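Rapport d'avancement au bailleur
Projet Akolgo : restauration de la haie bocagère et des mares du plateau de Flodholm
Période couverte : deuxième semestre d'exécution, arrêté au mois de mai 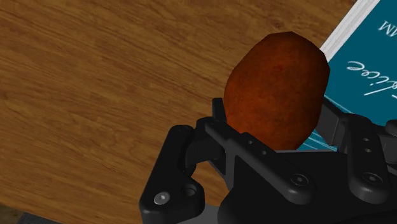
Le présent rapport fait le point sur les travaux réalisés depuis le versement de la deuxième tranche de la subvention. Il suit le plan demandé par la convention : état des chantiers, relations avec les exploitants, dépenses, difficultés, calendrier de la suite.

1. État des chantiers

La convention prévoit la plantation ou le regarnissage de 50 tronçons de haie. À la fin du mois de mai, 46 sont plantés et paillés. Les quatre tronçons manquants se trouvent tous sur le versant nord, où le sol est resté gorgé d'eau jusqu'à la fin de l'hiver. Le tracteur ne pouvait pas y entrer sans creuser d'ornières et nous avons préféré reporter ces plantations à l'automne plutôt que d'abîmer les prairies.

Les essences retenues sont celles de la liste annexée à la convention : charme, noisetier, aubépine, cornouiller sanguin, érable champêtre, avec des chênes pédonculés en arbres de haut jet. Le prunellier a été retiré de deux tronçons à la demande des exploitants, qui craignent les drageons dans les parcelles voisines. Il a été remplacé par du fusain, sans changement de coût.

Le paillage a été fait avec des copeaux issus de l'entretien des haies existantes. La pépinière Grarolum a livré les plants en deux fois. La première livraison était conforme. Dans la seconde, une partie des charmes avait les racines sèches ; le fournisseur les a repris et remplacés dans la semaine, sans frais pour le projet.

Pour les mares, 31 ont été diagnostiquées. Les fiches comprennent la surface, l'état des berges, l'envasement, la présence de poissons et les amphibiens observés lors des passages de soirée. Le curage est terminé sur les mares classées prioritaires dans la partie basse du plateau. Les vases ont été laissées à ressuyer sur la berge avant d'être épandues sur les parcelles, avec l'accord écrit des exploitants.

2. Relations avec les exploitants

Les conventions d'entretien sont signées pour l'ensemble des tronçons plantés. Elles engagent l'exploitant à ne pas broyer le pied de haie et à maintenir la clôture à un mètre des plants. Un point de désaccord subsiste sur l'accès du bétail à deux mares. Les éleveurs souhaitent garder un abreuvement direct. Nous proposons une descente empierrée sur un seul côté, le reste de la berge étant clôturé. Une visite sur place est fixée un vendredi après les foins.

3. Dépenses

Les dépenses restent dans l'enveloppe prévue. Le poste « plants et paillage » est légèrement inférieur au budget en raison du report du versant nord. Le poste « terrassement » est en revanche dépassé : l'entreprise Zirkix a dû faire venir une pelle à chenilles larges pour travailler sur les sols mous, ce qui n'était pas compris dans le devis initial. Nous demandons l'autorisation de compenser ce dépassement par l'économie faite sur les plants, dans la limite permise par l'article relatif aux virements entre postes. Le tableau détaillé et les copies des factures sont joints en annexe.

4. Difficultés rencontrées

Les dégâts de chevreuils sont plus importants que prévu à la lisière du bois. Des protections individuelles plus hautes ont été posées sur les arbres de haut jet, mais les arbustes restent exposés. Le taux de reprise sera mesuré en septembre, une fois l'été passé, et les plants morts seront remplacés avec les plantations reportées.

L'écrevisse de Louisiane a été trouvée dans une mare du bas. Le curage y est suspendu en attendant l'avis des services compétents, et le matériel utilisé sur ce point d'eau est désinfecté avant chaque déplacement.

5. Suite du calendrier

Juin à août : arrosage des tronçons les plus secs si nécessaire, débroussaillage manuel au pied des plants.
Septembre : contrôle de la reprise, commande des plants de remplacement.
Novembre et décembre : plantation des tronçons du versant nord, curage des mares restantes hors période de reproduction.
Janvier : rédaction du rapport final et demande de solde.

Annexes : tableau des dépenses, carte des tronçons, fiches des mares, modèle de convention d'entretien.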